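Ticket 2940 : galettes de riz ramollies, plateau beige et bol vert

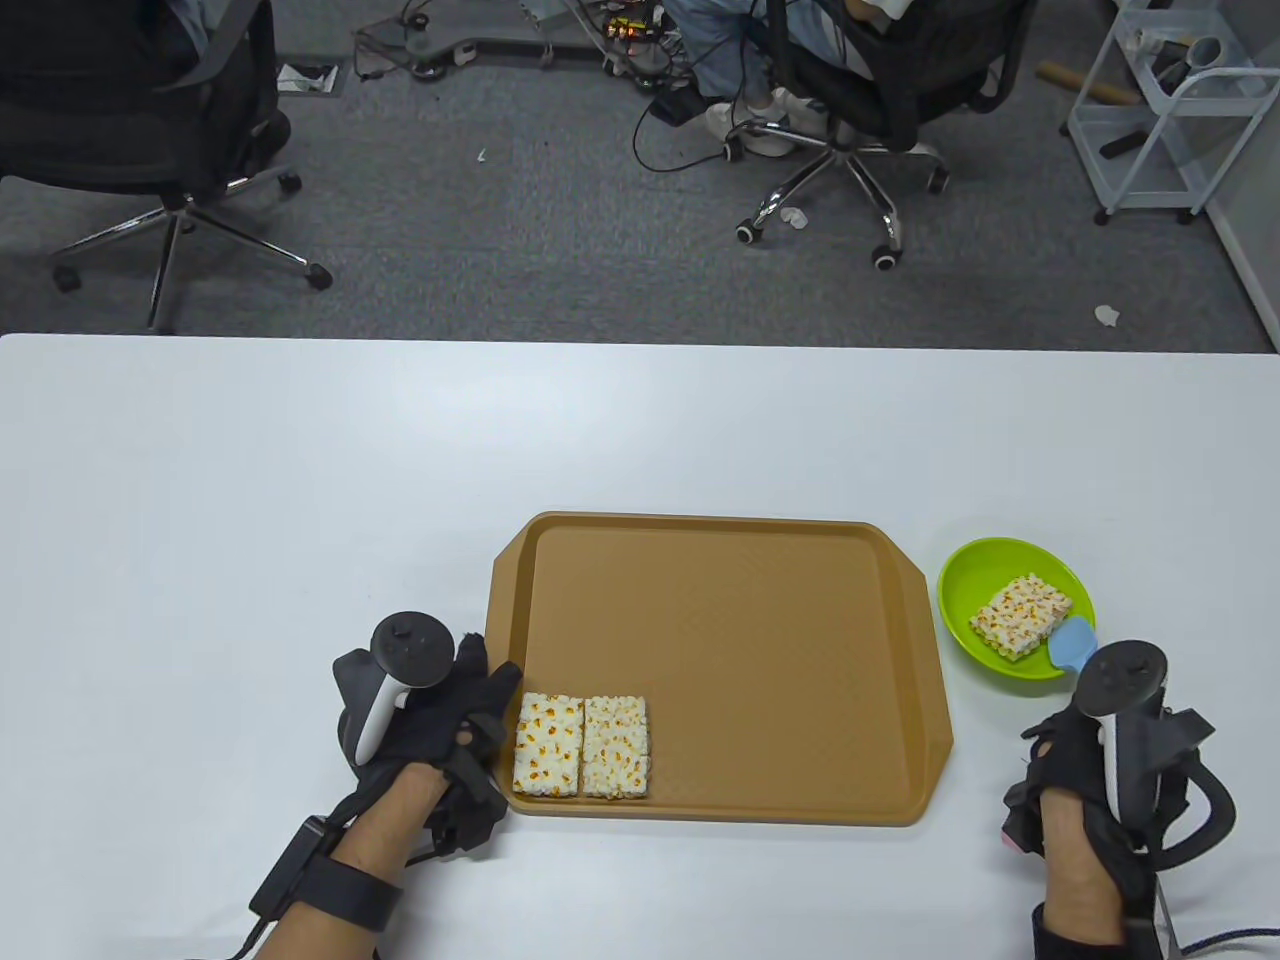

Pièce jointe 1 : deux galettes sur le plateau, la troisième dans le bol avec la spatule bleu clair.

Ouvert par : Niall Moffat, Bakville
Date : 13 juillet 2023
Produit : galettes de riz soufflé Dender, carton de 20
Statut : résolu, sous réserve

Bonjour à toute l'équipe,

Je vous écris avec un peu de gêne, car je vous aime bien et vos galettes aussi ! Nous en servons au goûter depuis le printemps (tout le monde s'y est mis, même ceux qui juraient ne manger que du chocolat), et voilà que depuis le dernier carton elles deviennent molles très vite. Je les sors du sachet, je les pose sur le grand plateau à rebords, et vingt minutes plus tard elles plient au lieu de casser. Celles du bol vert, c'est encore pire, elles collent un peu sous les doigts.

Les galettes elles-mêmes sont de couleur crème avec leurs petites mouchetures orangées. Il y en a une plus claire que l'autre sur le plateau, je ne sais pas si cela compte. Le lot a été livré par le dépôt de Jullton. Merci d'avance pour votre patience, je sais que je suis bavard.

Niall

Réponse du service clients Dender :

Bonjour Niall, et merci pour ce message si aimable ! La différence de teinte vient de l'assaisonnement, qui se répartit un peu au hasard d'une galette à l'autre, rien d'inquiétant. Pour le ramollissement, pourriez-vous nous dire comment le plateau et le bol sont lavés, et où vous gardez les sachets entamés ?

Niall Moffat :

Alors, le plateau et le bol passent à l'eau chaude juste avant le goûter, puis un coup de torchon rapide, je l'avoue. Les sachets entamés restent pliés dans le placard au-dessus de la bouilloire. En vous l'écrivant, je commence à me douter de quelque chose…

Service clients Dender :

Nous aussi ! Essais proposés :
Essuyer le plateau et le bol, puis les laisser sécher à l'air une bonne heure.
Mettre les sachets entamés dans une boîte fermée, loin de la bouilloire.
Sortir 4 galettes seulement à la fois.
Pour les galettes déjà molles, quelques minutes au four doux, puis laisser refroidir avant de servir.

Niall Moffat :

Essayé deux jours de suite avec une boîte Gillies retrouvée au fond du placard. Sur le plateau, elles craquent de nouveau, quel plaisir ! Dans le bol, c'est mieux, mais celle du dessous reste un peu tendre. Je laisse le ticket ouvert jusqu'au prochain carton, attendu en août, si cela ne vous dérange pas.

Service clients Dender :

Aucun souci, Niall. Ticket passé en « résolu, sous réserve », à rouvrir d'un simple message à réception du carton.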